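生活文化演習II 期末レポート
台所の「置き場所」と食べ残し:学生の一人暮らし世帯を中心に
提出日:2019年12月23日
班:Probert班(ゼミ室の名前をそのまま使用)

1. はじめに

時間がないので要点から。テーマは家庭の食品ロス。といっても範囲が広すぎるので、この班では「どこに置いたか」に絞った。冷蔵庫のどの段か、棚の奥か手前か、調理台に出しっぱなしか。買いすぎの話は先行研究がたくさんあるし、去年の班もやっている。置き場所の話は意外と少ない。少なくとも図書館で探した範囲では。

きっかけは中間発表前の雑談。班員のひとりが、半年前の味噌を冷蔵庫の一番下で見つけたという話をした。買った記憶はある、しまった記憶がない。全員似たような経験があった。調味料、乾物、冷凍のごはん。これはテーマになるのではないか、ということで決まり。

仮説は次のとおり。
・目の高さより下に置いたものは忘れられやすい
・背の高い容器の後ろに置いたものは忘れられやすい
・開封日を書く習慣がある人は捨てる量が少ない

三つ目は後から足した。理由は後述。

2. 調査の方法

アンケートと台所日記の二本立て。

アンケートは学内の掲示と授業後の配布。用紙は500枚刷った。回収は思ったより悪く、特に授業後に配った分は持ち帰られてそのまま、というのが多かった。その場で書いてもらうべきだった。これは反省点。

台所日記は協力してくれた世帯に、捨てた食品の名前、捨てた理由、それまで置いてあった場所を書いてもらうもの。期間は2週間。形式は自由にした。ノートの人、スマホのメモの人、レシートの裏の人がいた。集計するときにものすごく困った。次にやるなら絶対に様式を決める。

謝礼はひとり2,000円分の図書カード。演習費から出してもらった。先生ありがとうございます。

用語だけ整理しておく。このレポートで「定位置」と言うときは、本人が決めた置き場所のこと。「仮置き」は決まっていない場所に一時的に置くこと。仮置きがそのまま定位置になってしまうことを班内では「居座り」と呼んでいた。正式な用語ではないが便利なので使う。

3. 調味料の場合

調味料は居座りの代表。日記でも捨てたものの欄に何度も出てくる。ドレッシング、焼肉のたれ、ケチャップ、マヨネーズ、チューブの生姜。

共通しているのは、食卓に出したあと元に戻らないこと。食べ終わる、皿を下げる、調味料は皿と一緒にとりあえず台の上。そのまま翌朝。冷蔵が必要なものだと気づいて慌てて空いているところに突っ込む。そこが居座りの場所になる。
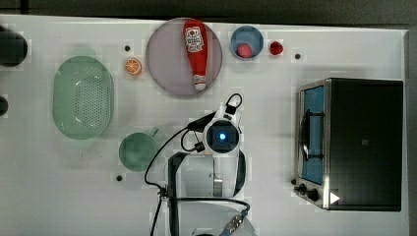
Chih-ming Chow:うちも完全にこれです。食卓から下げるときが一番危ない。ケチャップはドアポケットと決めているのに、両手がふさがっていると手前の段に入れてしまって、次に使うとき「ない」と思って新しいのを買う。気づくと開封済みが並んでいる。捨てるのは古いほうではなくて、どっちが古いか分からないから両方、というときもあります。日付を書けばいいのは分かっているけどペンが台所にない。

上は下書きを共有フォルダに置いたときについたコメント。本人の許可をもらってそのまま載せる。「ペンが台所にない」は班でかなり話題になり、三つ目の仮説はここから出てきた。書く習慣の有無というより、書く道具の置き場所の問題かもしれない。結局置き場所の話に戻ってくる。

追加で日記の協力者に聞いてみた。開封日を書いている人は、ペンか日付シールを冷蔵庫の扉に貼っているか、すぐ横の引き出しに入れていた。書いていない人は、ペンは机、という答えがほとんど。机と台所は数歩の距離だが、その数歩を歩かない。自分も歩かない。

あと、容器の形の問題。逆さに立てるタイプのボトルは残量が分かりやすいが倒れやすい。倒れると奥に転がって見えなくなる。ドアポケットが浅い小型冷蔵庫では特に困る、という記述あり。一人暮らし用の冷蔵庫は本当にポケットが浅い。

4. 乾物と冷凍

乾物は捨てる量としては少なかった。ただし捨てるときは一気に捨てる。引っ越し、年末の大掃除、実家から親が来る前日。春雨、ひじき、使いかけの片栗粉。袋の口を輪ゴムで止めたまま別の袋の下敷きになっているパターン。

冷凍は逆に「捨てていない」と答える人が多い。でも聞き取りをすると、食べてもいない。冷凍庫の底にずっとある。これをロスに入れるかどうかで班内で揉めた。結論としては入れていない。入れていないが、グレーなので書いておく。

近所のスーパーFolsideにも話を聞きに行った。店頭の少量パックの売れ行きについて。担当の方の話では、少量パックは平日の夕方によく出て、週末は大きいパックが出るとのこと。詳しい数字はもらえなかった。レポートに出さないという約束で見せてもらった表があるが、約束なので出さない。

5. 果物の場合

果物は調味料と違って、出しっぱなしが普通。特にバナナ。冷蔵庫に入れない人が多く、台の上か、電子レンジの上か、買ってきた袋のまま椅子の上。見えるところにあるのに捨てられている。仮説の一つ目と合わない。ここは正直、予想が外れた。

日記の記述をいくつか。
「黒くなってきたのは毎日見ていた。見ていたけど食べなかった」
「房で買うと最後の一本が残る」
「レンジの上は暖かいのでいたむのが早い気がする」

見えていても食べない、というのは置き場所だけでは説明できない。見慣れると風景になる、という意見が班で出た。あと、一本だけ残ると食べるきっかけがない。朝食にするには足りないし、おやつの気分でもない。房からはずして一本ずつ別の場所に置いてもらう小さい実験を、協力者のうち2世帯にお願いした。片方は全部食べきった。もう片方は置いた場所を忘れてかばんの中で潰れた。結果としては何とも言えない。

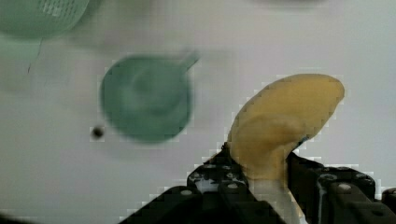
図2 バナナ(一本)

りんごとみかんはそこまで極端ではなかった。みかんは箱でもらう人がいて、底のほうからかびる。箱ごと玄関に置いている人が多いのは涼しいから。理にかなっているが、玄関は通りすぎる場所なので一日に何度も見るわりに手が伸びない。

6. 費用の計算

捨てた食品を金額にしてみた。値段は本人の記憶かレシート、なければFolsideの店頭価格で代用。一番多かった世帯で2,000円。2週間でこの額なので、年間にすると結構な出費になる。ただし、この世帯は期間中に冷蔵庫を入れ替えていて、そのときにまとめて捨てている。普段の量とは言えない。年額に換算するのは乱暴なのでやめた。

平均は出していない。日記の書き方がばらばらで、「野菜少し」みたいな記述を金額にできないため。先生に中間発表で平均を出すよう言われていたが、無理だった。すみません。

7. 考察

・仮説1(高さ):調味料と乾物では当てはまる記述が多い。果物では当てはまらない。
・仮説2(背の高い容器の後ろ):当てはまる。牛乳パックの後ろ、という記述が目立つ。麦茶のポットも。
・仮説3(開封日):はっきりしたことは言えないが、ペンの置き場所のほうが気になる。

高さと奥行きは別々に考えたほうがよかった。アンケートの設問が「見えにくい場所」とひとまとめになっていて、下なのか奥なのか区別できない。設問を作った時点では気づかなかった。日記のほうで少し補えたが十分ではない。

また、家族と住んでいる人と一人暮らしの人で「忘れる」の意味が違う。家族世帯では、別の誰かが買ったものなので存在自体を知らない、というのがある。忘れたのではなく知らない。今回は分けて集計できていない。

8. 今後の課題

1月の最終発表までにやること。
・日記の再整理。様式をそろえて打ち直す(分担はメールで回します)
・家族世帯と一人暮らしの分離
・果物の節に図を追加、できれば季節の違いにもふれる
・参考文献の書式をそろえる。今ばらばら
・ペンを冷蔵庫に貼る実験。磁石つきのペンを買って協力者に配る。予算が残っていれば

誤字は見つけしだい直しすます。日記に協力してくださったみなさん、忙しい時期にありがとうございました。図書カードをまだ受け取っていない方はゼミ室まで。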